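Vurketti sets aside money for a second kitchen arm

The folks at Vurketti have been talking about a second robot arm for their test kitchen for what feels like ages, and in July they finally put it into the budget. It will come from Kistard, the same supplier as the first one, and the plan is to have it bolted down and running in 4 months, give or take a delivery truck.
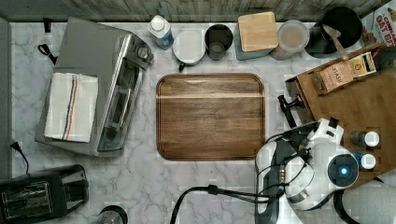
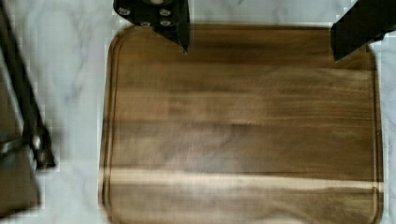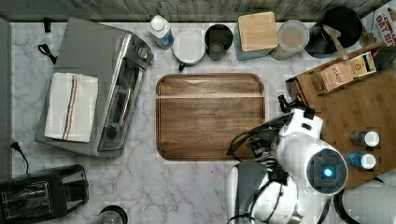
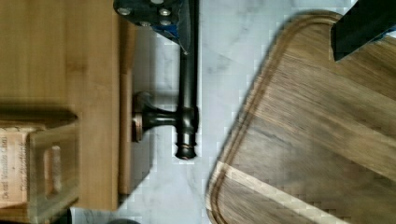
Planning for the new arm started with the counter, and that took much longer than anyone had penciled in. The team wanted to know how much room two arms would need if people were still going to make tea and toast in the same kitchen (and they very much are!). They went through the things that live on the counter, from the toaster oven with the striped towel over it to the big walnut cutting board with the groove around its edge, and worked out what could stay and what would need a shelf. The cutting board stays. It is part of the daily practice work, and the purchase request even asks for spare boards in other sizes, along with 80 feet of cable cover and a set of replacement gripper fingers.

Rivadeneira, the firm that looks after the building, has quoted for new outlets and a stronger mount at the far end of the room. That quote came in a little higher than hoped, so the second mount has been moved to next year's plan and the arm will go on a rolling base from Revden for now. The base is rated for nearly 200 pounds, which leaves plenty to spare, and it can be wheeled away when the kitchen is needed for lunch.

Staff who would like a say in the smaller items, such as lights, bins and floor mats, can still add to the wish list in room 398 until the end of the month. Suggestions are very welcome, and so are old cutting boards.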